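Monday, November 26, 2018

**Working beside the new picking arm at Posham**

Since June the arm does the lifting, and we do more checking. My shoulders are better, but my eyes are more tired. Some tips:

- Wipe the table before the shift. Keep loose cloth away from the edge.
- Clear plastic bins are hard to see. Put them down gently and always at the same place.

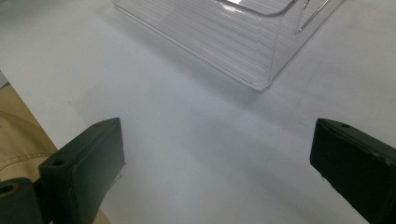 - Change jobs every 200 bins. Veikko Suominen made this rule, and it helps much with the boredom.
- Write each stop in the book, also the short ones. Hemi reads it at 12.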